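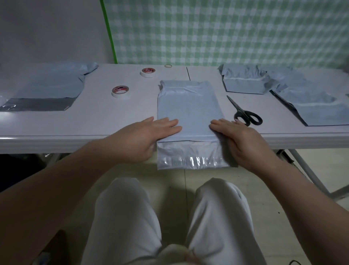
Soft gripper vs. parallel jaw for poly mailers, anyone have real numbers?

gitau_m
Posted Tuesday, 7:40 am
We pack clothing returns into poly mailers and I've been asked to look at automating the close-and-seal step. Vendor one is pushing the Hivik soft fingers. Vendor two wants us on a plain parallel jaw with rubber pads plus a suction cup for the flap. Both sent me videos. Both videos use a brand new bag with a book in it. Ours have a T-shirt in them, or a belt, or one sock. Has anybody here run either one on bags that flop?

For reference, my own table test at home is just me, a few pale blue mailers, scissors and a couple of rolls of tape. Pressing one flat with both hands takes no thought at all, and I can't get either vendor to tell me what their arm does in place of the second hand.

escobar_c
We had the Hivik fingers on trial for 11 days. They're fine at picking up a full bag. They're bad at holding a bag down while something else happens to it, because the fingertips curl and the film slides out from under. The sales guy kept saying "tune the pressure." I tuned the pressure. At low pressure it slid, at high pressure it wrinkled.

Picking is what they demo. Sealing is the job.

isauro_v
Disagree a little. We run the same fingers on a Samonte arm and they hold film down OK if you swap to the flat tips. Were you on the round ones?

escobar_c
Round ones. The flat tips were quoted separately and took longer to arrive than the trial lasted. So I guess I tested the product they sent me.

isauro_v
Fair. But then it's a review of the round tips. I'd hate for someone to write off the whole line over that.

y.nakajima
The gripper is the second problem. The first one is seeing the liner. You've got a clear release liner over a clear adhesive strip, and under shop lights it's all glare. Depth camera gives you holes, color camera gives you a white streak. We tried a Rumetti unit with a polarizer and got a usable edge on 7 bags out of 18. I don't call that working.

gitau_m
Was that with the bag flat or however it landed?

y.nakajima
However it landed. Flat was better, but flattening it is the thing you wanted the gripper for, so you go around in a circle.

ondieki_sharon
Can I ask the boring question: why peel at all? Buy mailers on a roll and heat seal them. The machines have been around forever, no arm needed, and no camera either.

gitau_m
Because the brand wants the second strip for customer returns, and purchasing already has pallets of the peel-and-stick kind. I've asked. I'll ask again.

ondieki_sharon
Then I'd put the money into asking louder. An arm that peels tape liners is a science project – sorry, but I've watched two of them die.

isauro_v
Two of them dying doesn't mean much without knowing the volume. What's yours, OP?

gitau_m
700 a day in a normal month, more in December. One person keeps up most of the time.

escobar_c
At 700 a day I would not buy any of this. Rent the parallel jaw if they'll let you, put your own ugly bags on it, and don't let their engineer touch the bag between cycles. Ours kept smoothing the film with his palm and then saying "see?"

y.nakajima
Seconded on the palm thing. Also make them leave the camera settings alone after the first bag.

isauro_v
I'd still try the flat tips before the parallel jaw. The pads on ours at the Umley site left scuffs on the darker bags, and you can't see that in a video either.

gitau_m
OK. Asking vendor one for the flat tips in writing and vendor two for a rental with our stock, socks included. If either of them says yes I'll post the failures too.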